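I have been meaning to write about boxes for ages, which tells you what sort of person I am. My mother kept every carton that came into the house, flattened and slid behind the laundry door, and I swore I would never be like that. Then we moved to Kulotbridge, I spent a whole weekend hunting for something to post a teapot in, and now there are 19 of them under my stairs. Sorry, Mum, you were right.

What I love is a carton that has been properly thought out. The cheap ones are just four walls and a hope, but a good one has flaps that fold in on themselves and a bit of foam shaped to whatever it was carrying. I always keep the foam with its own box, even when it's an awkward colour and sheds on my jumper. 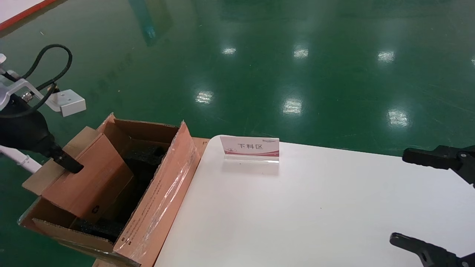 Flaps up, black foam still inside, and a good shiny run of tape along the side.

Clear tape is my one real grumble. It looks so neat going on, and then you try to peel it and half the paper comes away with it. My friend Bernadette Zamora warms hers with a hair dryer first and swears by it – I've tried it twice and burnt a thumb. These days I slit it along the join with a butter knife and leave the rest where it is. If the box is going back under the stairs anyway, who's going to mind?

The flaps and loose panels I treat as a separate harvest (my husband's word, and he didn't mean it kindly). A long plain piece with no printing on it is worth hanging on to. I've used them between dinner plates, under wobbly pot plants, and once as a very serviceable ruler for hanging curtains. 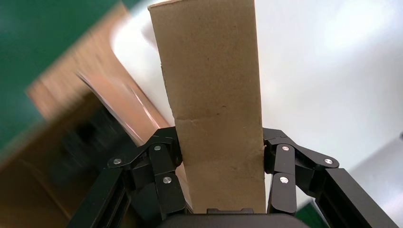 Plain brown strip with a faint crease partway along and a little torn spot on one edge.

A crease like that doesn't bother me at all. I fold along it and get a nice stiff corner for a picture frame, and any ragged edges go on the inside. The really tatty bits end up in the garden under the mulch, where the worms seem to favour them over anything I cook. I still haven't posted the teapot, by the way.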